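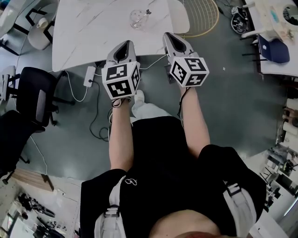
A paper petition is still one of the most useful things a small congregation can do for believers who are not allowed to meet. Online petitions are quick, but a representative's office gets so many of them that they are easily put aside. On paper you also speak with each person who signs, and many of them will later pray or write letters. In this guide I explain how our group in Postalcombe collects signatures asking for the right of house churches to register with the state. You don't need special clothes for it. A black short-sleeved top with a small white logo on the chest, like the one in the photo, is good enough, and people see that you belong to something without reading a slogan on you.

What you need before you start

One clear request. Write it in two sentences at most. Our first text had a full page of history, and people gave the pen back before they reached the end. The second text said only which law we are speaking about and what we ask our representative to do: raise the matter in a letter to the foreign ministry and inform us of the answer.

The right person to receive it. Look up the office by telephone and ask if they accept petitions on paper, what information must stand beside each name, and if they want originals. In our case they wanted a printed name, a street address, a zip code and a signature. An email address was not needed, so we made it optional.

Signature sheets. The full text of the request must be at the top of every sheet, not only the first one. A signature on a sheet without text can be refused. We put 15 lines on each side, so one sheet takes 30 names. Make the lines high enough for older hands.

Permission for the place. Inside the church building you ask the pastor or the elders. For a sidewalk or a market you ask the town office. Clurley answered us the same afternoon, Vergara took almost three weeks, so please begin early.

How to ask

Stand where people walk slowly. The door after the service is good, the door before the service is not, as everybody is looking for a seat. Say your name, say the request in one sentence and then wait. It is difficult to wait, but most people need a moment.
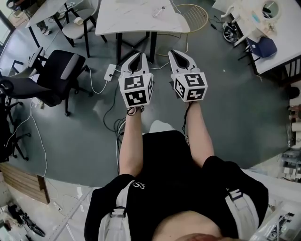
If somebody says no, thank them and do not discuss. If somebody wants to discuss, step aside with them and let a second person take over the clipboard. We work always in pairs for this reason.

You will be asked whether the signatures can bring believers abroad into danger. Take this question seriously. We never print the names of local Christians, their villages or their meeting places on the petition, even when these are already known from the news. If you have contact with a church there, ask them first if they wish public attention. Some do, and some prefer quiet work. Follow what they say.

Checking the sheets

Do this on the same evening – handwriting is easier to read when you still remember the person. Strike out double names with one thin line and leave them readable. Number the sheets in the upper right corner and write the total on a cover page.

In April we closed our last collection with 354 valid signatures. 151 of them came from one visit to the congregation in Hudel, where the pastor gave us five minutes after the announcements. If you can get such five minutes, take them before you plan anything on the street.

Handing it over

Make a full copy first, and keep it in a locked place, for it contains home addresses. Do not photograph the sheets for social media. Then ask for an appointment of ten minutes at the local office. Two or three persons are enough. Bring the originals, the cover page and a short letter with your return address, and ask for a receipt with date and stamp.

After four weeks, call and ask politely if there is an answer. We had to call twice. When the answer comes, read it in the service or put it on the notice board, also if it is disappointing. The people who signed would like to know. When the matter is finished, destroy the copies – a simple paper shredder does it.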